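Home | Modules | Reading list | Assessment | Contact

Introduction to Retail Operations
Unit 6 handout: Stock counts and shrinkage
Updated 23/01/2026
Shares: 2 | Comments: 6

Read this before the seminar. It covers the difference between book stock and physical stock, the two main ways of counting, and how to work out a shrinkage rate. The worksheet uses the Lellton store, so keep this handout with you when you do it.

Book stock and physical stock

Book stock is what the records say a store should have. It starts with the last agreed count, adds deliveries and customer returns, and takes off sales, transfers out and goods written off. Physical stock is what is on the shelves and in the back room when someone counts it.

The two figures seldom match. The gap is called a variance. When physical stock is lower than book stock, the variance is a loss, and stores usually call it shrinkage. When it is higher, it is an overage. Students often treat an overage as good news. It is an error like any other, and it often means that a delivery was never booked in or that another product was counted under the wrong code.

Where shrinkage comes from

Theft gets most of the attention, both by customers and by staff. Paperwork errors can be just as large. A case of twelve booked in as a case of twenty-four creates a loss on the records before anything has been sold. So does a transfer that leaves Lellton and is never entered at Bowen. Damaged goods thrown away without a write-off slip have the same effect. Short deliveries belong here too, if the person receiving them signs without checking.

Fresh food is a special case. Trimming, drying out and spoilage are expected, and most grocers set an allowance for them. Report this known loss on its own line. Mixing it with unknown loss hides both.

Full counts and cycle counts

A full count covers every product in the store at one time. It gives a clean figure for the accounts, but it takes a lot of labor, and selling normally stops or slows while it is done. Many stores do one a year. Orero, the chain in our case study, does its full count in December, after the last large delivery and before the sales begin. 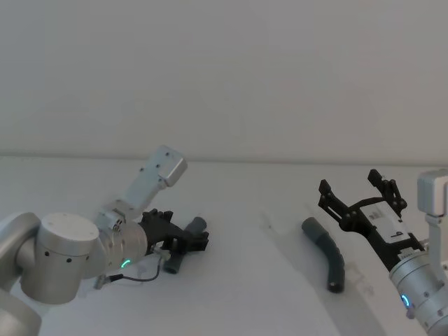
Why count part of the stock during the year if a full count will be done anyway?
Errors are easier to trace when they are recent. A variance found two weeks after a delivery can be checked against the delivery note, while one found ten months later usually has to be written off.

A cycle count covers a small group of products on a set schedule. Products are normally sorted into classes. Class A items are high in value or sell quickly and are counted often. Class B items are counted less often. Class C items may be counted only once or twice a year. The cutoffs between classes are up to the store, but they should be written down and kept the same from one year to the next.

Working out the rate

Shrinkage can be given in units or in money. In units:

shrinkage rate = (book stock - physical stock) / book stock x 100

Take one line from the Bowen store. The records show 197 jars of Veltitora olive paste. The count finds 191. The variance is 6 jars, and 6 / 197 x 100 gives a rate of 3.0 percent, to one decimal place.

For a whole store, work in money, and state whether you are using cost or selling price. A figure at selling price looks larger. Sales for the period are often used as the bottom number in place of book stock, so check which base a report uses before you compare it with another.

Recounts

Set the recount rule before the count starts. In the Orero case, any line with a variance of more than 2 units is counted again by a different person. The second counter should not see the first figure. If the two counts disagree, a supervisor does a third.

For the worksheet

Lellton has 96 lines in class A. Decide how often each should be counted and draw up a schedule for one quarter. Show your labor hours. State any assumption you make about counting speed, and bring a printed copy to the seminar.

Previous unit | Next unit | Back to top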